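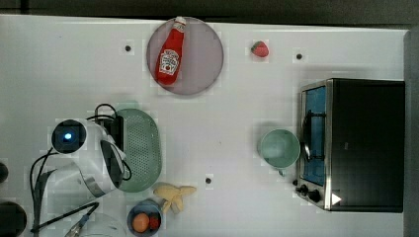 Home / Projects / Shop Notes / Contact

Robot arm update, finally
22/04/2022

Quick one tonight. Bench is full, coffee is gone, I have work in the morning. But I said I'd write up the play kitchen build and it's been sitting in drafts forever.

Where we are. Arm is bolted down, moves, doesn't shake the table anymore. That last part took way too long. Had it on the old folding table first and every fast stop sent everything sliding. Moved to the white top in the back room at Stestinbridge, the shared shop, and it got better right away. Bigger base plate also helped. Should of done that first.

Fingers are version 2. The first set I printed were too smooth and too stiff, anything round just squirted out. Round stuff is the worst. Version 2 has a softer pad glued on. Glue is fine so far. Ask me in July.

Cables still bug me. I leave a big loop at the wrist so the joint can turn all the way without pulling, but then the loop wants to snag on whatever's close. Tried velcro straps, tried a spring thing, back to a plain loop. If you have a trick that works please tell me.

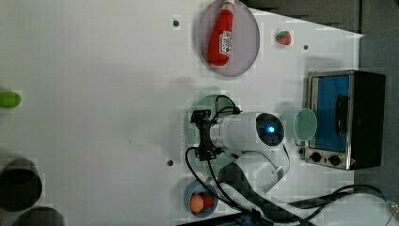
Speed. I cap it at 300 in the config, whatever units Andik thinks those are, the manual doesn't say. Over that the wrist overshoots and I start flinching. Under that it's slow but I can drink something while it works.

Also changed the timeout. Was 500, kept dropping the connection when the laptop got busy, now it's 2000 and I haven't had a drop all week. Probably hiding a real problem. Don't care right now.

Cups are next. Thin wall, little handle, and the pads want to grab the handle from the wrong side every time. Plates are bad in a diferent way, too flat, nothing to get under. Thinking about a thin lip on one finger, like a fingernail. Have a drawing, haven't printed it.

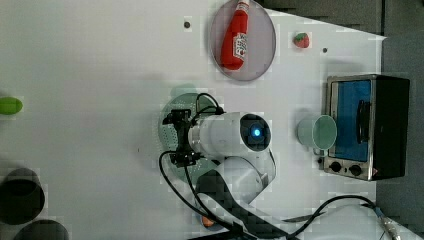

Camera calibration I redo every time I come in. Annoying but fast. The Jikura board I was using for it got bent in my bag so I taped a new print to a piece of glass, way flatter, numbers got better.

To do: print the fingernail, label the cables, find the other hex key, oven door. The door scares me a little. Long handle, hinge, lots of ways to yank on it too hard.

More when the new fingers are done.

2 comments | 14 shares

Recent posts
Fixing the wobble in my workbench
Liepiņa power supply, first look
Why I stopped using hot glue on everything
Shop cleanup, part one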